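About Gallow

Gallow records people showing robots how to do household jobs. We supply those recordings to companies and university groups that train robot arms, and we run short courses for people who want to learn the work themselves.

We started with one pair of arms and a rented room. We now have 33 trained operators and we work mainly in ordinary homes. The families stay in the house, the furniture stays where it is and we fit in around them.

What we do

Most of our work is remote control. The operator holds a pair of handles, and the arms follow the movement of the operator's own hands. Squeezing a handle closes the gripper on that side. The operator carries out the job from start to finish, and the system saves the camera views along with the position of every joint. One complete go at a job is called a run.

Some of our work is done by hand. In that case the operator takes hold of the arm and moves it through the job directly, with the motors relaxed so that it gives way. This suits short movements, such as opening a drawer or turning a tap. It is slower to learn and harder on the shoulders, so we keep those sessions short.

Cloth takes up a large part of our time. A shirt or a towel never lands the same way twice, and an arm that has only seen a few examples will usually grab at the wrong place. Our standard set for a cloth job is 480 runs, spread over several homes. Between runs the operator drops the cloth again without arranging it. We ask for different fabrics and different surfaces, including chairs, stools, beds and the floor.

Working in homes

Before a first session we visit the home with the family, agree which rooms will be used and check the sockets and the width of the doors. Toys, shoes and leads are left as the family has them unless something could trip a person or catch on the equipment.
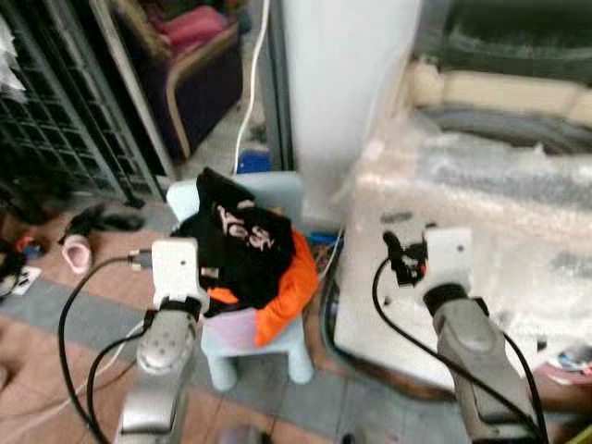
Black and orange cloth on the child's stool, with an arm on either side. 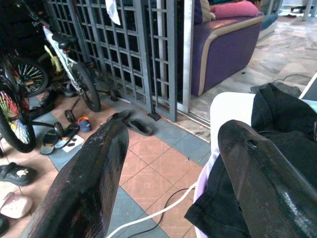 Why do you use a person to control the robot when it could practise by itself?

A person already knows what a finished job looks like and how to get there, so every good run gives the robot something useful to copy. A robot left to practise alone needs a very large number of tries, and many of those would damage the cloth, the furniture or the gripper.

Our tools

Our operators use Tilolier, the recording software we wrote ourselves. It starts and stops each run with a foot pedal, so the operator does not have to let go of the handles. At the end of a run the operator marks it as good, poor or void. Poor runs are kept, with a note of what went wrong, and some clients ask for them specially. Void runs are deleted the same evening.

Each recording is then checked by a second person who was not at the session. They look for missing camera views, joints that jump and runs that were stopped too early. If a session has too many faults we go back and do it again at our own cost.

Training

Our training room is in Fokemden. The basic course is 60 hours, split between remote control and guiding by hand. Learners begin with blocks and cups and move on to cloth once they can place a cup without knocking the one next to it. No background in engineering is needed. People who have worked in sewing, catering or care often do well, and we are glad to hear from them.

New operators work beside an experienced one for their first 2 months. Nobody does a home visit alone, at any stage.

Privacy

Faces are blurred before a recording leaves our office, and so are letters, screens and family photographs. Families can look through their recordings and ask us to remove any part of them. They are paid for each session whether or not the recordings are used.

Working with us

We have a long-standing partnership with Dương, a small workshop that builds and repairs our gripper mounts. If you are planning a project with an unusual object or a tight space, we can usually have a mount altered before the first session.

Families, clients and anyone interested in the course can reach us through the contact form. Please say which you are, and tell us the times of day that suit you. The office is open from 9 a.m. to 5 p.m. and the next course begins in November.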